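Folding Knit Jackets for Flat Storage

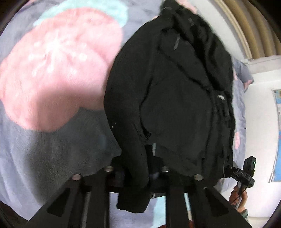
Knit-faced jackets take up more shelf depth than their weight suggests. Most of the lost space comes from the sleeves and collar. Members using the Brutham lockers have asked for a fold that fits the standard bin, and the following method has worked on every adult size we tried.

Start on a bed or a wide table. A plush blanket makes a good base, as the pile holds the fabric in place while the sleeves are moved. Spread the jacket out before making any fold. On a black jacket, like the one on the printed blanket, the deep folds running down from the collar are hard to judge by eye, so flatten them by hand from the neck toward the hem. A collar left bunched into a peak will form a hard ridge in the finished stack.

Close the zipper fully and lay the pull flat. Empty the pockets. Straighten each sleeve from shoulder to cuff; a sleeve that bows outward at the elbow will not lie inside the side fold. Turn the jacket face down, bring one side in to the center line, and double the sleeve back on itself so that the cuff points to the hem. Repeat on the other side. Fold the hem up to the shoulders in 2 equal turns and press out the air with a forearm.

A medium jacket that weighs 614 grams on the Storside scale folds to the same footprint as an 840 gram extra large. Only the height changes. Do not use compression straps on knit fabric for storage beyond one season, as the strap lines are slow to relax.

Dark knits collect lint from fleece and plush. Run a roller over the face after the last fold, then over the underside. Printed and embroidered logos should be folded inward where possible.

The bin dimensions and the revised shelf plan will be in the November issue.

Brutham Storage Newsletter | Contact the editor: Vakulenko | All rights reserved | Back to top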